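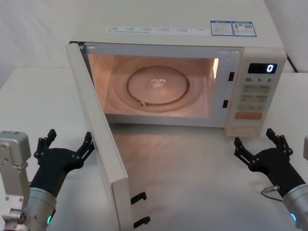

2021-01-13

Dye bench, batch 20 onward. Mostly for me and Liette, Tyson if he takes over the madder pots.

Wool came from Doltatham, the undyed worsted, softer than last lot. Weighed out 140 g skeins, tied figure eights in four places. Don't tie tight!! Last time the ties left white bands and Rhonda had to overdye the whole set.

Scour: neutral soap, hot tap water, 59 C on the probe, let sit till it came down by itself. Water went a bit yellow. Second rinse clear. Did not wring, just pressed in towel.

Mordant: alum at the usual strength, plus a little cream of tartar. Kalevi wants to try without the tartar for the madder. Fine but label it. Two skeins set aside for him on the pink string.

Small samples in the microwave, big skeins on the hot plate as before. For the samples: soak, paint, wrap, two min on, two min off, repeat three times, leave shut till cold. Don't unwrap early to look. I did this with sample C and it felted down one side where I poked at it. Dye-only microwave, no lunches, I dont care how clean it looks.

Madder notes
- chopped root, soaked overnight, poured off first water (brown, keep it, good for tan)
- held low, probe in the whole time. Went past 70 once when I was on the phone with Amrit, pulled it off right away. Color has a browner lean than the earlier ones, could be that, could be our water
- chalk added to pot two only. Redder already in the pot
- strain thru the fine cloth next time, bits of root all thru the yarn and it takes forever to pick out

Weld
Nothing fancy. Strong yellow, bit green by the window. Half of it goes into indigo later for the Cormier greens. Amrit says the customer wants "moss, less lime". So shorter dips. One dip, air it, look, then decide.

Indigo vat
Sulky. Surface dull, hardly any bloom, liquid too blue underneath. Should be yellow green. Fed it a spoon of fructose, stirred slow along the bottom, lid on. If still blue tomorow check pH before adding anything else. Liette thinks lime ran low. She's usually right on this vat.

Test strip came out pale and patchy, rinsed off onto my thumb. Don't dip the good yarn till this is sorted.

Order status: Cormier job is 2,049 g total across all colors, they confirmed. Checked against the shelf and we are short on weld more than wool. Rhonda is calling Akedcombe about dried tops, ask for this season's not the dusty bag from before.

Light test: cards are up in the south window, half covered with foil. Old logwood card has gone gray on the open side, madder barely changed. Leave them up through the end of January. Somebody moved the Junar card, please put it back same height, the shade from the sash matters.

Rinsing: vinegar only on the acid samples. NOT on the plant dyes, it shifted the madder to orange on the last round and we cant get it back. Tyson had the jug out by the wrong sink, moved it.

To do
- pH strips, we're nearly out
- retie Kalevi's two
- write up sample C properly with a bit of the felted side taped in
- ask Liette re lime
- fume hood filter, who did it last? no date on the sticker
- swatches to Amrit once dry, label on BOTH ends

Pot two still cooling, left in the bath overnight with lid on. Will pull it first thing and rinse.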